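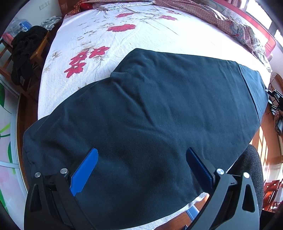

Hand-held gripper: one finger lags behind, then snaps shut on fleece. Is it safe to carry on?

Asked by Prulletia
Tags: grippers, hand-held, soft items, faults

Hello all, hoping somebody has met this before. I've been doing garment folding at home with a two-jaw hand-held gripper, the sort you squeeze yourself to record the movement so an arm can copy it later. It has been fine on T-shirts and tea towels for weeks. Then I moved on to fleece and it all went a bit wrong.

What happens is this. I lower the tips on to the fabric, start to squeeze, and the left finger hangs back while the right one comes in as normal. If I keep squeezing there's a second of nothing, then the left one jumps across and the pair slam together. Yesterday it did that with the side of my thumb in between, because I was tucking a fold in with my other hand. Blood blister, a lot of swearing, nothing worse. I'd done 76 folds that session and the first 40 or so — well, the first 40, I wrote it down — had no snap at all. After that it was every few goes.

The other problem is the recordings. The replay on the arm (we use Stirkus for that, at a friend's workshop) closes early, misses the cloth on one side and drags the whole garment sideways off the table. It pulled a clamp over last time and we had to hit the stop button.

Things I've tried:

Wiping both finger pads with a damp cloth.
Swapping the fleece for a pillowcase. Snaps less, still snaps.
Restarting the recording software, which I knew was daft but did anyway.
A drop of sewing machine oil on the left pivot. Better for ten minutes and then worse than before!

The pads don't match, by the way. One's bright blue and the other's navy with ridges on the face. The set I was given is like that and it has never mattered up to now. Could it be the pads? And should I stop using it altogether till it's sorted? I've got a batch of 200 folds promised by the end of the month and I'd rather not lose a week.

Answer 1 (accepted)
From Bereket Kumsa

Ouch. Yes, please stop for now, at least with your free hand anywhere near the jaws. A finger that sticks and then lets go has all your squeeze stored up behind it, and it'll happily do your thumb again.

I had this exact thing in March on a pair of ours and it was lint. Fleece sheds like mad. The fluff works its way into the slide at the base of the jaw, where you can't see it from the front, and packs down into a sort of felt. Then you put oil on it (I did too, no judgement) and the felt turns to paste. Ten minutes of bliss and then misery, just as you describe.

Here's how I got mine going again:

Unplug it, and take out the battery if yours has one.
Undo the two screws near the base of the left pad and lift the pad off. Put them in a saucer, they're tiny and they roll.
Open and close the jaw slowly by hand. If it's still sticky with no pad on, the trouble is in the slide.
Pull the fluff out with tweezers. I got a lump the size of a pea.
Clean off every trace of oil with a cotton bud and a bit of isopropyl, and let it dry completely. Don't put more oil back. If it must have something, use dry PTFE, and only a touch.
Do the right side as well while you're there.

Put the pads back and tighten the screws evenly, a bit on one and then a bit on the other. I once did one fully up first and the pad sat crooked, and that gave me a lovely new fault to chase for an afternoon.

About the arm. Your recordings from after the snapping started are no good, I'm afraid. The jump gets saved as if you meant it, and the arm does as it's told — that's your early closing. I'd bin everything after number 40 and look hard at the last 12 before that as well, as mine had started lagging well before I felt it in my hand. And set a force limit on the arm before you replay anything else, low enough that a snagged garment stops it. If it can pull a clamp over it can pull one on to somebody.

Comment from Prulletia: It was lint!! Disgusting grey sausage of it, both sides. Moves like new now. I've thrown away 36 folds and had a little cry.

Comment from Bereket Kumsa: Brush it out every session while you're on fleece. An old toothbrush does it.

Answer 2
From Negussie

Could be the pads. Ridged ones grip a lot harder than smooth ones, so if one of yours is ridged and the other isn't, the cloth will go with the ridged one. I'd get a matching pair, Elonine used to do them but I haven't looked lately. Wouldn't explain the snap though.

Answer 3
From a guest

Mine does this when it's cold. Have you tried squeezing slower?

Comment from Bereket Kumsa: Squeezing slower hides it for a while and you still get your thumb caught. Please don't.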